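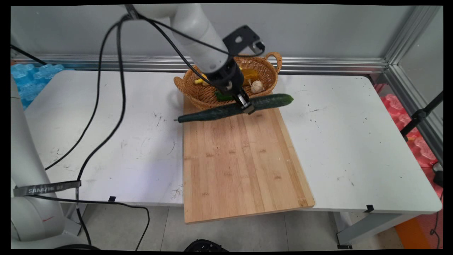
Zlata Nazarenko objected at the draft review that a visitor who has already missed the last bus gets no benefit from a better sign, and that the report should deal with the timetable before it deals with the signs. The section order was changed as a result.

Wayfinding and Return Transport on the Cutach–Skida Walking Route
January
By Project Group 7

Summary

The Cutach–Skida route is a one-way day walk used mainly by visitors who arrive by train at Cutach and return by bus from Skida. We examined whether walkers can find the route without a paid map, and whether they can get back to Cutach on the same day. The first is possible for most of the route. The second depends on which end the walker starts from, and this is not stated on any sign we inspected.

1. Background

The route follows an old packhorse track from Cutach over the pass at Stakgate and down the valley to Skida. It was relaunched as a tourist route after the lower bridge was rebuilt. The town of Cutach publishes a free leaflet, and the Skida visitor office publishes a separate one. The two leaflets give different walking times for the same distance. Neither names the person or office that measured the time, and we were not able to trace the source of either figure.

The Doležal guesthouse stands just below the pass on the Skida side. It is the only place on the route where food can be bought, and it is marked on both leaflets. In the Cutach leaflet the symbol is placed on the wrong side of the pass. Two members of the group waited at Stakgate for lunch on the first field day on the strength of this symbol.

2. Scope

We covered the signed route only. The variant along the reservoir was left out because it was closed for forestry work during our field period. Winter use was also left out. Accommodation prices, which were in the original proposal, were dropped on the advice of our supervisor.

3. Method

The route was walked in both directions. At every junction we recorded whether a sign was present, whether it could be read from the path, and whether it named a destination or only carried the route symbol. A junction was defined as any point at which a walker without a map could reasonably take more than one path. Field entrances with a closed gate were excluded. This gave 25 junctions.

Passages over the pass were taken from the automatic counter at Stakgate, which is read by the regional trail office. The counter logs each person going through the gate but does not log direction. The figure supplied to us for the season was 2111. We had planned to divide this figure by direction, using a short observation period on a Saturday, but the observation was stopped early because of fog and the sample was too small to use. The total is therefore reported without a split.

Bus times were taken from the printed timetable posted at Skida and compared with the online version. Interviews were informal and were carried out at the Doležal guesthouse with the owner's permission. They were not recorded, and we quote none of them directly.

4. Return transport

The last bus from Skida to Cutach leaves in the late afternoon on weekdays and earlier on Saturday. There is no Sunday service outside the summer timetable. The printed timetable at Skida marks the Saturday departure with a small letter, explained in a key at the foot of the sheet. The key was behind the metal edge of the display case and could be read only by crouching. The online timetable shows the departure correctly.

A walker who sets out from Cutach after the mid-morning train and follows the longer of the two published walking times will arrive in Skida after the Saturday bus has left. With the shorter time the same walker will catch it. The difference between the leaflets is therefore of practical importance. Our own time, with stops for recording subtracted, was closer to the longer figure in both directions.

Walking from Skida to Cutach removes most of the problem. Trains from Cutach run until late evening, and the station has a heated waiting room. The climb is steeper from this side, but the surface is better. We found no mention of this option in the Cutach leaflet — the Skida leaflet describes it briefly under "Other walks."

Several walkers interviewed had taken a taxi at least once. Taxis must be ordered from Cutach and there is no phone signal at the Skida bus stop. Signal returns near the church.

5. Signs

Of the junctions recorded, 7 had no sign of any kind. Most of these lie between the pass and the upper edge of the forest on the Cutach side, where posts seem to have been removed along with fallen timber. The correct path is the wider one in each case, and none of us took a wrong turn there in clear weather. In fog this section would be harder to follow.

A further 3 junctions had a sign that faced only one direction of travel. Walkers coming from Skida see the back of the board. This is a cheap fault to correct, as the posts are sound and the board needs only a second face.

The remaining signs were present and legible. Some name Cutach, some name Stakgate, and some carry the symbol alone. We recommend that every board name the two end points, with Stakgate added where space allows. Walking times should be left off the boards until the leaflets agree.

6. Limitations

The field period was short and fell outside the main season. The counter total cannot be checked independently, and the trail office told us that the counter was out of service for part of the spring. The interviews reached only walkers who stopped at the guesthouse, and anyone in a hurry for the bus would be missing from them.

7. Recommendations

The Saturday departure should be printed as a separate line on the Skida timetable. The last bus should also be posted at Cutach station, beside the start board, where a walker can still change plans. The two leaflets should use one walking time, measured by the trail office, and both should describe the Skida start. The position of the Doležal guesthouse should be corrected at the next printing.

Missing posts above the forest should be replaced before the one-way boards are dealt with. If the budget covers only one item, we would put the timetable first. The junction record sheets have been handed to the trail office, and a copy is held with the department.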